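Tema 6. Automatización de tareas de clasificación y montaje ligero

6.3. El puesto de trabajo como unidad de análisis

En los temas anteriores la automatización se ha tratado a escala de línea. En este apartado se baja al puesto. El caso de referencia es la planta de Domarside, donde se preparan bandejas de componentes pequeños para montaje posterior. Antes del proyecto, la tarea era enteramente manual: recoger la pieza, orientarla, depositarla en su compartimento y pasar a la siguiente. El volumen por turno era de unas 600 piezas por operaria u operario.

La descomposición de la tarea sigue el esquema de Haddadin (apuntes del tema 4):

Aproximación. Movimiento libre de la mano hasta la zona de recogida.
Agarre. Cierre sobre la pieza y comprobación de que no gira.
Transporte. Trayectoria hasta la bandeja.
Depósito. Alineación con el compartimento y apertura.

Las fases de agarre y depósito concentran la dificultad técnica. Son también las que el personal con experiencia ejecuta sin poder verbalizarlas, lo que limita la utilidad de las entrevistas como método de captura. Por ello se recurre a la demostración: la persona realiza la tarea con pinzas de mano equivalentes a las del efector final, y los movimientos sirven de base para programar la célula.

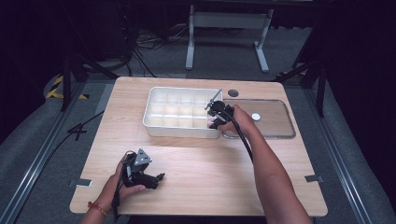
Demostración con pinzas de mano

La bandeja de compartimentos se mantiene en posición fija respecto a la mesa. La pinza derecha lleva la pieza hasta el borde de la bandeja y la izquierda queda disponible cerca del canto frontal. Nótese que la persona pierde el tacto directo de los dedos y debe guiarse sobre todo por la vista, con el consiguiente aumento del tiempo de ciclo en las primeras sesiones. En Domarside se registraron 400 demostraciones válidas; las restantes se descartaron por caída de la pieza o por depósito en compartimento erróneo.

6.3.1. Efectos sobre el contenido del trabajo

Margareta Bratu, responsable de métodos de la planta, distingue entre tareas suprimidas, tareas desplazadas y tareas nuevas. Se suprime el llenado repetitivo. Se desplaza el control visual, que pasa del momento del depósito al final de la bandeja. Aparecen la demostración, la recuperación de paradas y la revisión de registros.

La clasificación profesional no recogía ninguna de las tareas nuevas. Durante los primeros meses, quienes hacían demostraciones siguieron cobrando por la categoría anterior y con el mismo objetivo de piezas. El acuerdo de diciembre corrigió el segundo punto y dejó abierto el primero.

6.3.2. Cuestiones para la práctica

Calcúlese la carga de trabajo de un puesto mixto con 41 paradas por turno, tomando los tiempos de recuperación de la tabla 6.2. Indíquese qué parte de la jornada queda sin asignar y a qué tarea se imputaría.

Lectura obligatoria: Charpentier, capítulo 3. La práctica se entrega en el aula 804.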